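Home | Forums | Bed & Bath | New Posts | Log In

Top sheet or no top sheet?
Started by wczarnecka - Thursday - 48 replies - 414 views

wczarnecka
Okay, settle a fight in my house. I grew up with a top sheet, tucked in tight at the bottom, the whole deal. My husband says it's a waste of laundry and ends up in a knot by his feet by 2 a.m. anyway. Who's right?

pillowfort406
Your husband! I quit top sheets in January and I'm never going back. Duvet cover goes in the wash every week, done. Making the bed is one shake and a pull.

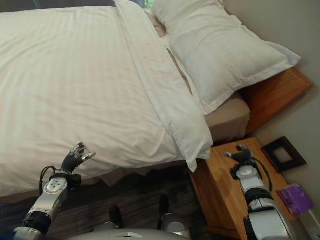 My real gripe is with stores that won't sell you a fitted sheet by itself, so I've got a closet full of flat ones I can't give away (my sister won't take them either, I asked). I do still fold the top edge of the duvet back in one thick flap like that, because it looks nice and I sleep warm. Mine's a plain white with a faint stripe in it, and white forgives a lot of bleach.

FBabaei
Hard disagree. Wrestling a queen duvet back into its cover every week is my idea of punishment. A top sheet takes two seconds to pull off. And in summer I sleep under just the sheet - what do you all do in July, lie there?

pillowfort406
Ceiling fan. And look up the burrito roll, you'd be done in no time.

FBabaei
I tried the burrito roll. I ended up inside it.

amaral_st
Hotels use top sheets. Case closed for me.

wczarnecka
Not every hotel! We stayed in one last fall with only a duvet and he brought it up the whole drive home. - Wanda

FBabaei
Separate blankets, Wanda. He can have his duvet and you keep your sheet.

Share (2) | Reply | Page 1 | Next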